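### 4.2 Restore tests at the two sites

Making the copies gave us little trouble. Both offices in the study, Grakevik and Bumbridge, ran Kamel on the same plan: a full copy at the start of February, then a daily copy of whatever had changed. Each set was written to an outside disk and to a second server in the other town. By the end of the test period the combined sets came to about 800 GB.

Restoring was harder. We asked staff at each site to bring back 20 files picked from a list, using only the written steps they already had. The files were a mix of invoices, client letters, drawings and mail folders. At Grakevik all of them came back on the first try. At Bumbridge, 2 of the mail folders opened with errors, and the staff had to go back to an older copy to get them. The daily job had run while the mail program was still open, and Kamel had logged this as a warning and carried on. The warnings were in the log from the first week, but the log was only mailed out when a job failed.

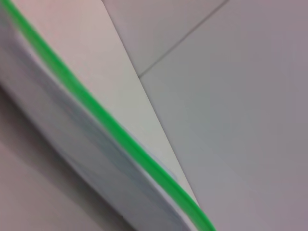 **Figure 3.** Green edge along a white surface.

Ilham Chraibi, commenting on a draft of this section, wrote that a warning of this kind should count as a failure in any office without full-time computer staff, and that our tables made the daily jobs look safer than they were. We agree with the first point and have changed Table 5 to list warnings in their own column. On the second, the totals are the same as before, but the text now gives the mail folders separately.

We then repeated the test with Elell, which takes a snapshot of the disk before it starts copying. The same list of files was used at both sites. No errors were found in the mail folders. The daily job at Bumbridge took 10 minutes longer than it had with Kamel, and the staff moved it to the evening so that it would not slow down the shared drive.

Neither program was tested against a full disk failure in this round. The restore steps for a bare machine call for a start-up disk, and the one at Grakevik had been made for a computer that was no longer in use. A new one was made before the work described in Section 4.3.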